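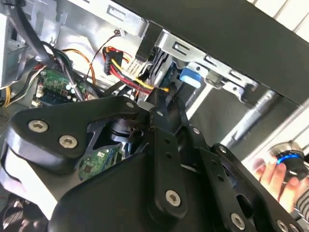
Tarun Mishra reckons we should have done this years ago, and he told me so in front of a full shop, so I may as well put it at the top of our announcement. Fine, Tarun. You were right about the evening classes, and I'm very happy to say they're coming.

From this spring, Sketden will be running Build Your Own evenings at our workshop in Trestorley, for anyone who would like to put together a desktop computer from parts and take it home at the end. I've been mending other people's machines for a good long while, and the question I get asked most across the counter (after "how much?") is whether a person with no training could manage it themselves. They could! It takes a screwdriver, a bit of patience and somebody nearby to ask when a cable won't go where the booklet says it should.

Each course runs over two evenings. On the first we go through the parts, fit the processor and memory to the board and get the board into the case. The second is for the power supply, drives and all the cabling, and then we switch on and set up the software. If yours doesn't start first time we'll find out why together, and I'd say you learn more that way than you do from one that fires up straight off. My own first build had the front panel wires on back to front and I spent most of a weekend blaming the monitor.

There are 20 places on each course and the fee is £30, which covers the teaching, the use of our tools and as much tea as you can drink. Parts are extra. You can bring your own, or we'll order them for you at what we pay for them and show you the invoice. We also have a shelf of secondhand cases and power supplies, all tested, for people who want to keep the cost down – have a look before you buy new.

Swati, our online shop, will have a page for the courses with the parts lists on it. There are two lists, one for a plain home and homework computer and one for people who want to play games or edit video. I've tried to keep both of them short. Please don't buy anything until you've read the notes about case sizes, as that's the bit that catches people out.

Shahzad Satti will be teaching alongside me. "I'd like people to go home and not be scared of the side panel any more," he told me when we were working out the timetable. "Once you've had it off a couple of times, you stop paying somebody to blow the dust out."

We put a sheet on the counter in January to see whether there was any interest, and 224 people signed it, some of them from as far off as Zodville. That's a good deal more than we can fit in, so names on the sheet get first pick of the dates and everyone else goes on the waiting list. If you signed and haven't had an email from us, check your junk folder and then give me a shout, as a few of the addresses were very hard to read.

Under-sixteens are welcome with a grown-up, and the pair of you only need one place between you if you're building one machine. The workshop is on the ground floor with a level entrance from the car park. Benches can be lowered if you'd like to work sitting down – just tell us when you book.

Bookings can be made in the shop or through the Swati page. Local papers and newsletters are welcome to print any of this, and if you'd like to come along and talk to us, ask for me at the Sketden counter. I'm usually there until we close.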